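Teleoperation Operator, Bimanual Manipulation (part time, on site)
Skinine — Clevmont facility
Posted 5/29/21

Skinine is hiring operators to demonstrate tabletop tasks on two-arm workcells. The operator drives both arms by remote control, and each completed demonstration is recorded and used to train a manipulation policy. The work supports the Chacko project, which began in February and covers sorting, packing and the handling of small hand tools.

Each cell has two arms with two-fingered grippers. Current task sets use toy building bricks, a toolbox, screwdrivers and wall-mounted wire baskets. Wall coverings and object layouts differ between cells and are changed between task sets. Operators do not change them unless the task sheet says so.
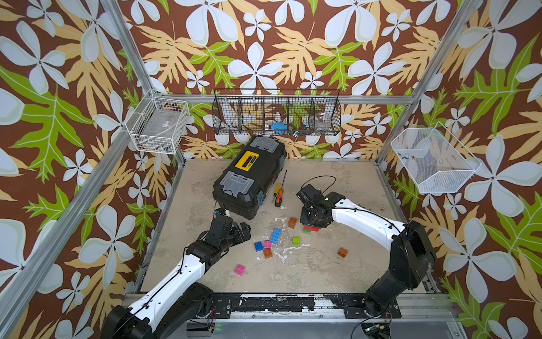 A standard shift is 3 hours with a target of 40 accepted demonstrations. A demonstration is accepted if the task is completed in one continuous attempt, neither arm touches the other, and no object leaves the work surface. Failed attempts are kept and labeled, so they must be logged with the correct code from the task sheet. Do not delete them.

Duties
Run the homing check on both arms at the start of the shift
Reset objects to the listed start layout before each attempt
Perform the task at a steady pace, without long pauses
Log gripper faults, cable snags and dropped objects
Complete the handover form in Pakness, our internal logging tool

Requirements
Full use of both hands and normal or corrected vision
Able to sit and concentrate for a full shift with scheduled breaks
Basic computer skills
No robotics background needed — training is paid and ends with a short practical test

Experience with game controllers, microscopes, sewing or bench assembly is useful but does not replace the test.

The current phase calls for 800 accepted demonstrations, of which 248 are complete. Positions run until the phase closes and may be extended.

To apply, send a resume and your available hours through the Skinine careers page. Put "Chacko operator" in the subject field.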